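Larnberg Bench Practice Kit for Small Robot Arms
Item 1000-14
Updated 2022-08-25

A printed set of working rules for benches where one arm does pick-and-place with light objects. Written by Kenji Delacroix and Wenjie Shen for labs and teaching shops. It does not replace your risk assessment or the arm maker's manual.

What's in the kit
Rule cards, laminated, 14
Bench checklist pad, 92 sheets
Floor tape, yellow
Wall sheet with stop and restart steps

Topics covered
Who may enter the reach area, and when
Speed limits for first runs
Grip force on soft items
Cable slack and routing at each joint
Fixing poles and stands to the bench
Sign-off after a program change

The soft item card is the one customers ask about most. Start at the lowest force that holds the piece. Raise it one step at a time. Keep the drop height over the bowl or tray low, and write the final setting on the checklist before anyone else runs the job. Fruit and other food used for testing is not to be eaten afterward.
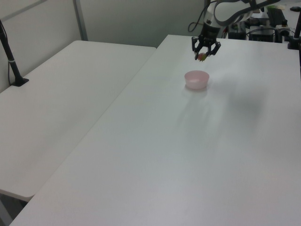 Cable checks are done with the arm powered down, at the start of each shift. Move every joint by hand if the model allows it. A loop that pulls tight at full reach must be rerouted before the arm is switched on again.

Languages: English, Vietnamese (translated by Lợi Triệu)
Card size: fits the Bristico wall holder, sold separately
Price: $99 per kit
Refill pads: available from September

Related items
Pludent lockout tags
Larnberg reach area marking guide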